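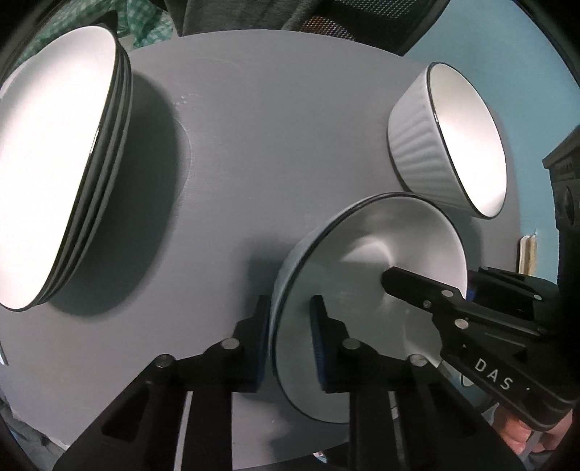 3.3 Set-up and upkeep of the hand-held grippers

All demonstrations at the Brinero site were recorded with one pair of hand-held grippers, worked by a single operator with one in each hand. The pair was treated as one machine for maintenance purposes. It had one logbook and one service count, and both units were taken out of use together even when only one of them needed attention. Earlier work at Gornia had serviced left and right units separately, and the two drifted apart in closing force over the winter to the point where operators began to favour one hand. We did not want to repeat that.

The household tasks in this part of the study are dish handling and table clearing. They are hard on the fingertips. Glazed rims are thin and smooth, and an operator who feels a bowl begin to slide will squeeze harder, which loads the pads along a narrow line and pushes the linkage sideways against its pivots. Most of the wear we recorded can be traced to these two effects.

3.3.1 Daily set-up

Set-up was done by the operator on shift, normally Hammad Rajput or Humaira Bangash, and followed the same order each day. The pads were wiped with a lint-free cloth dampened with isopropyl alcohol and left to dry. The fingers were then opened and closed by hand through their full travel, slowly, with the unit held near the ear. A dry pivot makes a faint tick near the closed end of the travel and can be heard well before it shows up in the recorded opening width.

The zero position was set next. Each gripper was closed fully with nothing between the pads, the reading was stored, and the gripper was opened and closed again. If the second closed reading differed from the first by more than the tolerance given in Appendix B, the fasteners on the finger mounts were checked before anything was adjusted in software. We stress this point as it was the most common mistake made by new operators. Re-zeroing a unit with a loose finger mount hides the fault for an hour or so and then spoils a whole session.

The last step was a short handling check with dishes from the task set. The operator picked up a plate and a bowl by the rim with each hand in turn and passed the bowl from one hand to the other. Any visible creep at the pad was noted in the log. 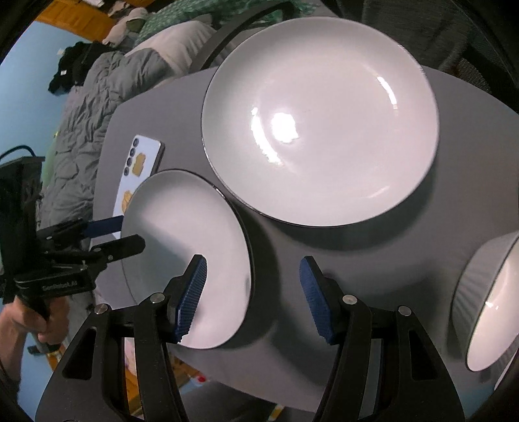
How was it decided when a pad needed to be changed? Pads were replaced at 600 closing cycles under load, or earlier if the ribs had flattened enough to fail the handling check twice in a row. Both pads on a gripper were changed at the same time.

The figure of 600 cycles comes from a bench trial run by Asif Gondal in July, before the main recordings started. Pads from the same batch were cycled against a glazed rim held in a clamp, and pull-out force was measured every 100 cycles. Force held steady up to 500 cycles and then began to fall. At 600 it was still acceptable for bowls but marginal for large plates, where the weight hangs well out from the fingertips. We kept 600 as the limit for the mixed task set and accepted a few early changes when plates made up most of a session.

3.3.2 Pivots and linkage

The finger linkages were cleaned and lubricated at every second pad change. The procedure takes one person less than half an hour per unit. Dust was brushed out of the cut-outs in the arms first. The pivot pins were then wiped, a very small amount of dry-film lubricant was applied at each joint, and the linkage was worked until the film had spread. Oil was tried early on and given up. It crept along the arm to the pad backing and loosened the adhesive, and it also picked up lint from the bedding and clothes used in the laundry tasks.

Side play was measured at the fingertip with a dial gauge while the handle was held in a padded vice. Play grew slowly on both units. On the right-hand unit it passed the service limit once, and Ingegerd Skjelbred traced this to a fastener that had backed out slightly. It was refitted with a low-strength thread locker. The remaining fasteners on both units were treated the same way the following week, and there was no further case.
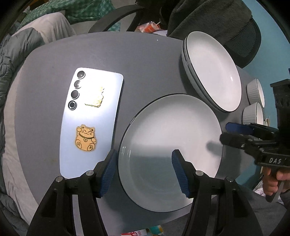
Figure 4. Dish-handling table with plate, bowls, ramekins and phone, and the two hand-held grippers in use.

3.3.3 Faults recorded

The logbook holds 51 entries for the recording period, excluding routine pad changes. Roughly half concern the pads: lifted corners, embedded grit, and in one case a pad fitted with its ribs running the wrong way. Cable strain was the next largest group. The cable was being pulled tight when the operator reached across the table, and rerouting it over the forearm with a slack loop cured most of this. The rest are minor and include two entries that only record a flat battery in the dial gauge.

Phones proved more awkward than dishes from a maintenance point of view. A phone lying flat gives the fingertips very little edge to get under, and operators tended to press down on the tabletop to start the lift. This bends the fingertips outward and puts the zero position out. After Rory Rutherford raised it in the log, operators were asked to repeat the zero check after any block of trials that included flat objects. The extra check added little to the session time and was kept for the remainder of the study.

Spare pads, pins and fasteners were kept in a labelled tray from Drurkus, restocked from Talpur when either side fell below two full sets. Used pads were bagged with their cycle count and kept. Their wear profiles are reported in Section 5.

Print this section | E-mail to a colleague
Shares: 51 | Comments: 0
Published 22 Jan 2024. Contact the Brinero editorial office. © The authors.
Back to top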